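Lellus Two-Arm Bench Kit
Builder's Guide, Part 6: Clearing the bench and teaching your first pick

Revised 8 July 2021 by Tariq Bukhari

By now both arms are bolted down, the Trastus controller boots and you've got the handsets paired. Great! Part 6 is where the thing finally starts to feel like a robot, and it's my favourite evening of the whole build.

Before you start you'll need:
- both arms mounted and torqued as in Part 5
- the handsets, fully charged
- a few ordinary desk items to pick up
- a second person who can reach the stop button

6.1 Clear the working area

1. Switch off the main supply at the controller.
2. Take everything off the table that you don't want to grab, including your tea.
3. Wipe the top with a barely damp cloth and let it dry.
4. Put back only a handful of items, spaced well apart.
5. Walk right round the table and check for cables at ankle height.

CAUTION: Keep the power off until step 5 is done. The arms settle into their home pose as soon as they wake, and they don't look first.

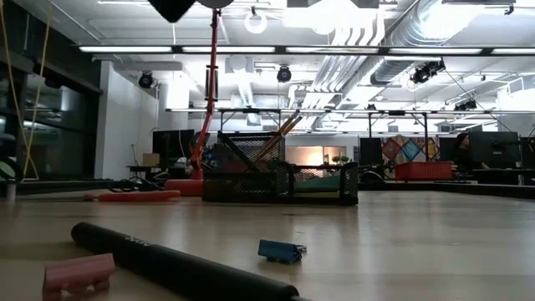
Choosing what to pick up is half the fun, and it's worth spending a bit of time on it. Begin with light things that have two flat, parallel sides, then work up to the awkward ones. A long black rod lying on the diagonal is a lovely second-week problem, as you have to turn the wrist to match it before you close. Small folded clips are harder than they look and tend to skate off on a glossy top - save those until your closing speed is tuned. Foam blocks are very forgiving if you have any lying about.

Note: If your ceiling lights leave bright streaks on the tabletop, drop the exposure on the wrist cameras a notch. Clovamov, the viewing software, has a slider for it under Cameras > Light.

6.2 Set the gripper travel

1. Power up and wait for the steady tone.
2. In the Trastus menu, open Gripper > Travel.
3. Select the left arm. Jog the fingers fully open and press Save Open.
4. Jog them closed until they just touch, back off 2 mm, and press Save Closed.
5. Repeat for the right arm.
6. Open and close each gripper 16 times at slow speed. Listen for clicking.

A click usually means a loose finger screw. Nip it up with the small hex key and run the cycle again. If the clicking carries on, go back to Part 4 and reseat the finger rail.

CAUTION: Never test the closing force on your own fingers. Use a folded cloth.

If the controller shows error 478, the two travel values have been saved the wrong way round. Easy fix: clear both and start again from step 3.

6.3 First pick with the handsets

1. Sit far enough back that neither arm can reach your knees at full stretch.
2. Hold the handsets in a relaxed position and wait for their lights.
3. Squeeze the left trigger halfway to take control of the left arm. Do the same on the right.
4. Move one arm at a time. Bring it over your item, stop, and lower it straight down.
5. Close gently, lift a hand's width, hold, and set it down again.
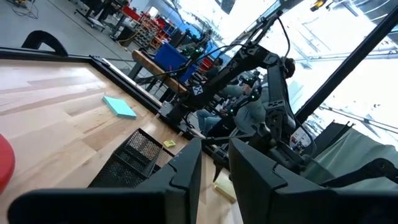 Reading time for the rest of this part: 2 minutes

Good sitting posture makes a huge difference here. Leaning forward, like the operator in the grey shirt, is fine for short goes and gives you a better view past the arm, but your back will complain after an hour. A pad of sticky notes makes a terrific first target. Aim for the thick edges, and keep the wrist square to the stack so you don't fan the sheets.

Note: Leave a clear corridor between the two arms. They don't know about each other until you turn on Shared Space in Part 7.

6.4 Speeding up

Once you can do a clean pick every time, raise the speed one step and try again. Go up in single steps only. The camera view will smear when the arm swings quickly, so pause over the item and let the picture settle before you come down.

Keep mesh pen holders and lamps toward the edge of the desk while you practise. Scissors should be closed, lying flat, and left alone until you're really confident.

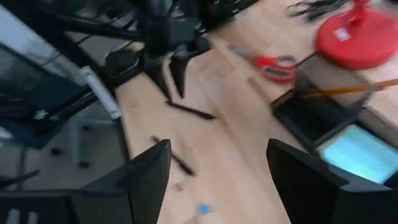
Chaimongkol wrote in to say that the speed steps felt too coarse, and that going from the second to the third made the wrist overshoot every time. Turning on Soft Stop before going up a step cured it, and the same note suggested swapping arms every few picks so your weaker hand catches up. I've tried both on my own bench and I'm sold on the hand swapping, it's brilliant practice.

To turn on Soft Stop:
1. Open Trastus > Motion.
2. Set Soft Stop to Low.
3. Press Save, then restart the controller.

6.5 Shutting down

1. Set down anything you're holding and open both grippers.
2. Choose Park and keep clear until both arms have stopped.
3. Switch off at the controller, then put the handsets on charge.

Save your travel values to a memory stick before moving on to Part 7, Shared Space.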